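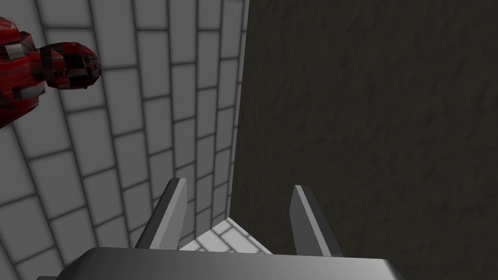 "Niemand braucht eine Krawatte, die nach Käse riecht"

Flor Palomino verkauft in Nunemberg Scherzartikel, Aufkleber und anderes Zeug, das man Kollegen zum Abschied schenkt. Ein Gespräch über Geschmack, Retouren und den Rückspiegel als Bühne.

12.11.2018

Der Laden heißt Drenelville und liegt zwischen einer Reinigung und einem Hörgeräteakustiker. Von beiden, sagt Flor Palomino, komme Laufkundschaft herüber, "aber die vom Hörgeräteakustiker lachen lauter". Sie steht hinter dem Tresen und klebt Preisschilder auf Kaffeebecher mit zwei Henkeln, einer davon innen. Ich frage, wer so etwas kauft. "Schwager", sagt sie. "Fast ausschließlich Schwager."

Angefangen hat sie mit 21 Artikeln, die sie aus der Auflösung eines Faschingshandels übernommen hatte. Heute führt ihre Liste 1.171 Positionen, und sie behauptet, jede einzelne schon einmal selbst benutzt zu haben. Auch die Unterhose für zwei Personen? "Beruflich", sagt sie und klebt weiter.

Am besten läuft alles, was mit dem Auto zu tun hat. Wackelfiguren fürs Armaturenbrett, Plüschwürfel, Aufkleber mit Sprüchen, die man seiner Mutter nicht vorlesen würde. "Die Leute sitzen allein in ihrem Wagen, stehen im Stau und wollen dem Hintermann etwas mitteilen. Früher hatte man dafür die Hupe." Ihr erfolgreichster Aufkleber zeigt lediglich die Worte "Ich weiß es auch nicht" in Frakturschrift. Im vorigen Jahr gingen davon 700 Stück weg, die meisten an Fahrschulen.

Weniger Glück hatte sie mit der Krawatte Plania, einem Eigenentwurf. Der Stoff gab bei Körperwärme ein Aroma ab, laut Verpackung "Bergkäse, mild". Mild sei daran nichts gewesen. "Ein Kunde hat sie bei der Taufe seiner Nichte getragen. Er hat mir einen langen Brief geschrieben, sehr höflich, mit Absätzen." Den Brief hat sie aufgehoben. Die restlichen Krawatten liegen im Keller, in doppelten Tüten, und ich lehne das Angebot ab, sie mir anzusehen.

Ob es für sie eine Grenze gebe, will ich wissen. Palomino überlegt länger, als ich erwartet hätte. Sie verkaufe nichts, was explodiert, und nichts, was weint. Letzteres bezieht sich auf Tai, eine batteriebetriebene Zimmerpflanze, die schluchzen sollte, sobald man das Licht ausmacht. "Ich hatte sie zur Probe eine Nacht zu Hause. Um drei bin ich aufgestanden und habe mich bei ihr entschuldigt." Die Bestellung über 100 Stück hat sie am nächsten Morgen storniert.

Die Zeit vor Weihnachten ist trotzdem die schlimmste. Im Dezember kommen die Büros und wollen wichteln, möglichst unter zehn Euro, möglichst für jemanden, den man kaum kennt. Sie empfiehlt dann den Radiergummi für Kugelschreiber, der selbstverständlich nicht radiert. Beschwerden habe es deswegen erst zwei gegeben, beide aus derselben Steuerkanzlei.

Und was bekommt sie selbst geschenkt? "Seife", sagt Palomino. "Seit Jahren nur Seife. Die trauen sich alle nicht." Eine Freundin habe es einmal mit einem Gutschein versucht - für ihren eigenen Laden.

Während wir reden, betritt ein Mann im dunklen Mantel das Geschäft, dreht wortlos den Ständer mit den Schnurrbärten, prüft drei davon am Handrücken und nimmt den grauen. Er zahlt passend und möchte keine Tüte. Palomino wartet, bis die Tür zu ist. "Der kommt öfter", sagt sie, "ich habe ihn noch nie mit einem gesehen."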